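Sweater Season Starts on the Bed

By Marek Hudec
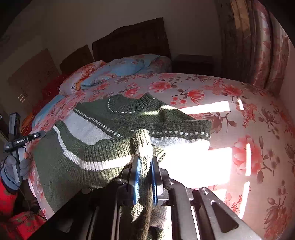 Every year on 31st August I pull out the sweaters, and every year I get silly about it. There's still sun on the bedspread, and I'm already thinking about soup and long walks!

Patterned knits are my weakness. Give me a dark green crew neck with a pale gray panel across the chest, a checkered border, a stripe near the cuff, and I'm happy until spring. They look wonderful against a flowered bedspread, too (I've never believed that prints have to match).

The bed is the best folding table in the house. Spread the sweater out flat, front side up, and smooth the ribbing with your palms. Look over the neckline and the elbows while you're there. Then fold in one sleeve, fold in the other, and bring the hem up to meet the collar. Big chunky ones I roll.

My aunt in Berovico knitted for most of her life and kept her patterns in a bread tin, 694 of them, all on squared paper. She never hung a sweater. Hangers pull the shoulders into little horns, she said, and she was right. Hers went on a shelf, no more than five to a pile, heaviest at the bottom.

I still have two of hers. The blue one has been darned at both cuffs and it's the first thing I'll wear in September, even if I have to open a window to stand it.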